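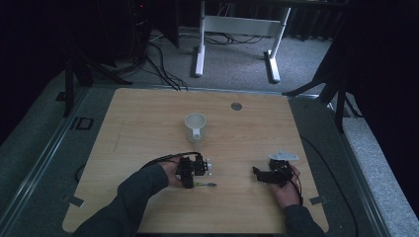
Gadisa Degefa will tell you that a desk with one mug on it is still a desk with too much on it, and that the mug is the hardest thing to shift. I laughed when I heard that, and then I looked over at my own desk (three mugs, one with a pen in it) and stopped laughing pretty fast.

We talked for most of an afternoon, mainly about tabletops. I know how that sounds! But Gadisa has been setting up work tables for small workshops and home offices under the name Melletlow for a good while now, and once the subject gets going it's hard to stop.

"People buy the chair first," Gadisa told me. "They'll spend weeks on the chair. Then they put it in front of whatever table was already there, and the table is covered in mail."

So what does a good one look like? Pale wood, for starters. Gadisa likes a light top with a straight grain, the kind where you can spot a dropped screw or a little metal pin right away. I asked if that really matters and got a story about a dark walnut table in Godoy, a beautiful thing, where the owner lost the same tiny fastener 5 times in one morning. "Gorgeous table. I'd eat dinner at it. I wouldn't fix a watch at it."

Then there's the grommet, that round hole near the back that cables go down through. I've had one on my desk for years and I'm embarrassed to say it mostly collects paper clips. Gadisa groaned when I admitted this. "Everybody does that! Put a cable down it. Just one. You'll see how much table you get back."

And the mug? Gadisa allows it, with conditions. It goes toward the far side, away from where your sleeves travel, and it gets drunk or it gets moved. Handle toward you, so you aren't twisting your wrist around to pick it up.

"I worked with a couple in Mollero who shared one table, 2 people, and they had a whole argument about coasters," Gadisa said. "I told them, wipe the table. It's a table."

I wanted to know about size, because my own instinct is always to go bigger. Gadisa goes the other way and likes something close to square that you can reach all over without standing up. Anything you can't reach turns into storage, and pretty soon you're working on a strip along the front with a pile behind it. (I felt seen.) There's a long bench at a frame shop called Flulus that Gadisa still brings up with a sigh. They cleared it in December and pulled 30 pencils out from the back.

What about the floor, I asked, since we'd covered everything else. Carpet gets a shrug. It's quiet, and small parts don't bounce, but they do vanish, and a gray one hides just about anything metal. "Keep a magnet in the drawer," was the advice, and I've since bought one.

We got onto money at the end. Gadisa's own table cost next to nothing and has had the same top sanded twice. A customer once offered $1,000 for it, on the spot, and was turned down.

"I'd have had to clear it off first," Gadisa said, and went to put the kettle on.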